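Tiempo de lectura: 4 min
Categoría: Economía doméstica y conservación de alimentos

Capítulo 5
Los recipientes con tapa

Casi toda la comida que se guarda en una casa pasa por un recipiente de plástico. Se usa para las sobras, para el arroz o la harina que ya no caben en su paquete y para llevar el almuerzo al trabajo. En este capítulo se estudian las partes de un recipiente, la forma de elegirlo según lo que va a contener y los cuidados que necesita para durar. Las tablas de capacidades están en el apéndice, junto con las medidas de los armarios.

Conviene empezar por el vocabulario. El cuerpo es la parte que contiene el alimento. El borde es la franja superior, donde apoya la tapa. Las pestañas son las piezas laterales que sujetan la tapa al cuerpo en algunos modelos. La junta, cuando la hay, es una tira blanda alojada en la tapa. No todos los recipientes tienen las cuatro partes, y muchos de los más baratos se cierran a presión, sin pestañas ni junta.
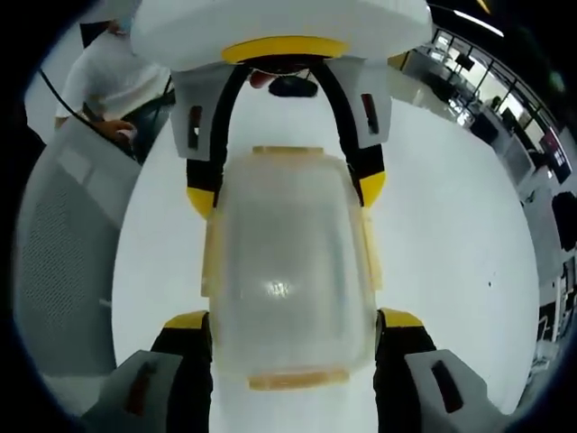
El material del cuerpo decide cuánto se ve del contenido. Un plástico transparente permite distinguir las lentejas de los garbanzos sin abrir nada, pero muestra pronto las rayas del estropajo. El plástico translúcido, de paredes esmeriladas y lechosas como las de este recipiente rectangular, deja adivinar apenas lo que hay al otro lado y obliga a etiquetar. Las esquinas redondeadas facilitan la limpieza, porque la esponja llega a todo el rincón. A cambio, se pierde algo de capacidad frente a una caja de esquinas vivas de las mismas medidas exteriores.

5.1 Capacidad y forma

Para una persona que cocina a diario bastan pocos tamaños. Uno de 900 mililitros admite una ración generosa de guiso. Los cuadrados y los rectangulares aprovechan mejor la balda que los redondos. Antes de comprar hay que medir el fondo del armario: en la cocina de prácticas de Protulville las baldas tienen 28 centímetros, y varias cajas largas tuvieron que guardarse atravesadas.

5.2 El cierre

La tapa suele fallar antes que el cuerpo. Se comprueba llenando el recipiente de agua hasta la mitad, cerrándolo e inclinándolo sobre el fregadero.

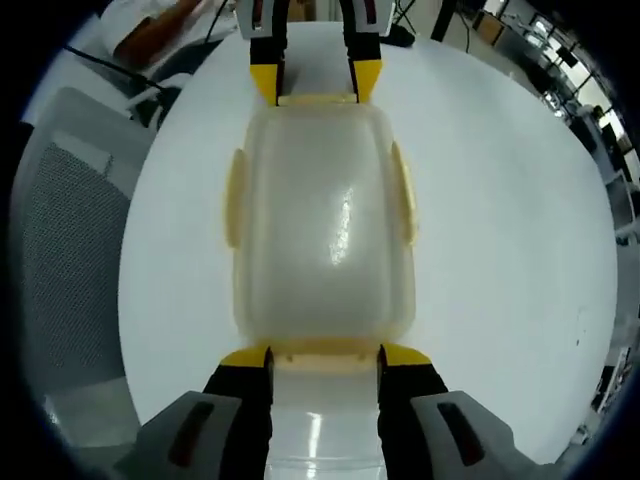 Las pestañas merecen una revisión aparte. Se doblan cada vez que se abre el recipiente y la línea de doblez acaba por blanquear y romperse. En los modelos con una pieza en cada lado largo, como las dos de color amarillo crema que sobresalen a media altura, se deben abrir y cerrar ambas con la misma frecuencia. Quien abre siempre por el mismo lado gasta ese lado primero. Una tapa con una pestaña rota todavía sirve para guardar botones o legumbre seca, pero no para transportar líquidos.

Actividad previa. Reúna los recipientes de su cocina, empareje cada cuerpo con su tapa y anote los que queden sueltos. Guarde la lista, que se usará en el apartado 5.4.

Texto: Laine Tamošiūnaitė. Revisión de mayo de 2023.

Contenidos relacionados
Capítulo 4. Armarios y baldas
Capítulo 6. Etiquetas y fechas
Cómo quitar manchas de tomate del plástico
Ficha 76: limpieza de juntas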